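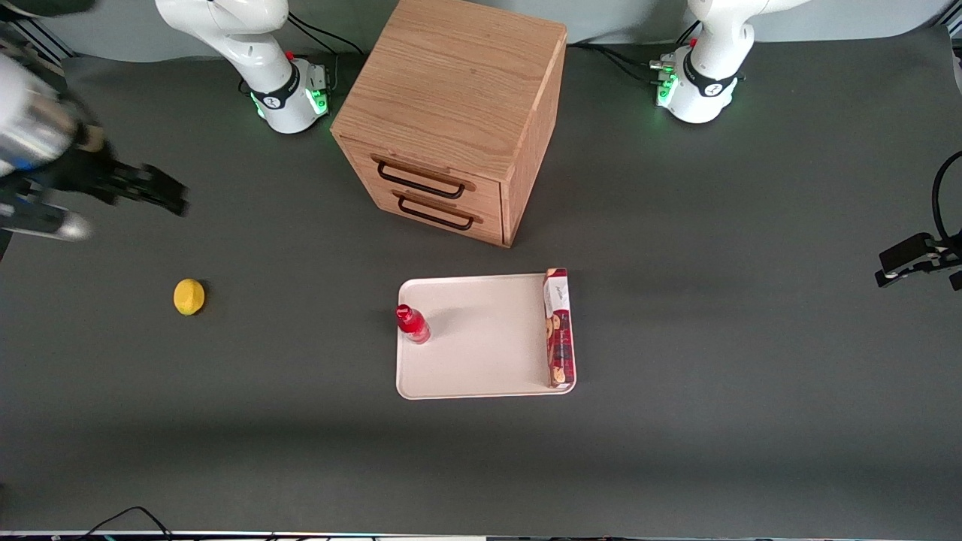 **Why are contested bail hearings adjourned?** The most common reason recorded in the files is that a document the court needs has not arrived, usually a police summary or a report on the proposed address.

## 4. Adjournment of contested bail applications

### 4.1 The files

The study covers contested bail applications lodged in the Gazi, Kistum and Cirnau court districts. An application was treated as contested if the prosecution recorded an objection on or before the first listing. Applications that were withdrawn before any listing were left out, as were applications transferred in from a higher court, where the earlier record was often held on a separate file and could not be matched.

This left 1182 applications. The extract was taken from the Skundano registry system on 2022-07-03 and was not refreshed afterwards. Paper files were inspected in August for those applications in which the electronic entry gave no reason for an adjournment, or gave a reason that did not match the order made. Where the paper file and the electronic entry disagreed, the signed order was preferred. Where there was no signed order, the electronic entry stood.

An adjournment was counted when the application was called, or was due to be called, and was put over to another day without a decision. Matters stood down and heard later the same day were not counted. Neither were matters in which the court granted interim bail and listed a review, although practice on this point differs between the districts. In Kistum a short grant of interim bail is sometimes used where the other two courts would simply adjourn with the accused remanded in custody. For the accused the difference is considerable. For the purpose of measuring delay in reaching a decision it is smaller, and we return to it in section 4.5.

### 4.2 How often it happens

Of the 1182 applications, 374 were adjourned at least once. The remainder were decided, or withdrawn in court, on the first day they were listed. Most of the adjourned applications were put over a single time. A small group was adjourned repeatedly, and these files account for a share of the total custody time in the sample that is well out of proportion to their number. They tend to involve several co-accused charged on the same brief, or an accused with proceedings under way in more than one district.

The type of charge matters less than we had expected. Applications on weapons and drug supply charges were adjourned more often than those on property charges, but the gap narrows once the number of co-accused is taken into account. A person charged alone with possession of a firearm was no more likely to have the application put over than a person charged alone with burglary. What the weapons files do have in common is a heavier reliance on outside material. The prosecution will often ask for time to obtain a ballistics certificate or a statement from the officer in charge of the search, and it is in these files that the two sides most often disagree about whether the court can proceed without it.

Seriousness has an effect in the other direction as well. In the gravest matters the application tends to be filed later, with more supporting material, and so is more often ready when it is called.

### 4.3 Recorded reasons

Reasons were coded from the registry entry or the order. Each adjournment was given one main reason. If the order gave more than one, the reason mentioned first was used, and the others were kept as secondary reasons and not analysed further here.

The largest category is missing documents. It takes in police summaries, criminal history printouts, address reports and, less often, medical letters. Address reports stand out. When an accused person proposes to live with a relative or friend, an officer is asked to visit the address and speak to the occupant. The request is usually made only once the application has been filed, and in Cirnau, where a single station may serve a wide rural area, the visit may not have taken place by the first listing. The court is then left to decide the application without knowing whether the occupant consents, to impose a condition that may prove unworkable, or to wait. In most of the files we read, it waited.

The second category is representation. The accused had no lawyer, had recently changed lawyers, or had a lawyer who was in another courtroom. Entries of this kind are short, often a few words, and it is seldom possible to tell from them whether the lawyer had been instructed late or double-booked. Duty lawyers in Gazi told the registry in written comments that they would rather adjourn a contested application than run it on a file received that morning, given that a refusal makes a second application harder to bring. The legislation in force in all three districts requires new facts or a change of circumstances before a refused application can be renewed, so this is a reasonable position. It does mean that some adjournments recorded as caused by the defence have their origin in late service of the police summary.

The third category is court time. The list was too long, the magistrate was unavailable, or the matter was not reached. Kistum has more of these than the other two courts, and nearly all fall on days when contested bail was listed behind sentencing.

Failure to bring the accused to court, or to establish a video link, makes up a fourth and smaller category. It is the one most often remarked on by those who work in the courts, possibly because it is the most visible. The files do not bear out the view that it is a leading cause of delay.

The remaining reasons were interpreters, fitness concerns, and requests made by consent with no reason stated. Consent adjournments were coded separately and were not assigned to either side.

### 4.4 Sureties

A surety was proposed in only part of the sample, and the sums were generally low. The most frequent figure offered was $500. Low sums might be expected to pass quickly, and where the proposed surety attended court with proof of funds they did. Where the person did not attend, the court adjourned in the same way whatever the amount. The registry requires the same identity documents and the same form for $500 as for a much larger sum, and the form must be witnessed. Several orders record that a surety was willing and had the money but had been turned away at the counter with incomplete papers.

We looked for signs that sureties were being used to bridge a gap left by a missing address report, with the court accepting money in place of information. There was little evidence of this. The two requirements were treated as separate, and an application short of an address report was usually adjourned even if a surety was already approved.

### 4.5 Differences between the districts

Comparisons between the three courts need care. Gazi hears contested bail on a dedicated list and has prosecutors assigned to it. Kistum and Cirnau do not. Gazi also receives a larger share of matters with co-accused, which pushes its adjournment rate up, while its dedicated list pushes the rate down. The overall result is a rate close to that of Cirnau, reached by a different route.

Kistum's rate is lower than both on our definition. If interim grants with a review date are counted as adjournments, most of that advantage disappears. We have kept to the narrower definition because the broader one would treat a person released to a known address in the same way as a person returned to the cells. Readers who are interested only in the time taken to reach a final decision should use the broader count.

Cirnau's adjournments are concentrated in the document category, and within that, in address reports. The court has tried listing contested applications later in the week of filing to allow for the visit – a change that reduced the number of adjournments recorded without clearly reducing the time to decision. The waiting was moved from after the first listing to before it. Any measure that counts adjournments alone will show this as an improvement.

### 4.6 Limits of the data

The registry entry is made by a clerk in court, often while the next matter is being called. It records what was said in a few words and was never intended for research. Reasons given in court may also be incomplete. A prosecutor who asks for time to obtain a certificate may also be waiting for instructions, and a defence lawyer who agrees to an adjournment by consent may have grounds that cannot be put on the record.

Coding was carried out by two readers working separately. Disagreements were mostly between the document and representation categories and were settled by going back to the order. Where the order did not settle the point, the adjournment was coded as unclear and left out of the comparison of reasons, though it remains in the count of 374.

The data say nothing about whether an adjournment was justified. Many plainly were. A court that proceeds without knowing who lives at the proposed address takes a risk on behalf of the occupant as well as the public, and some of the files in which the court waited contain reports that led the defence to propose a different address.

**Figure 1.** Two white robot arms, a wooden drawer cabinet, a white tray carrying two items, and a lemon on a dark grey tabletop.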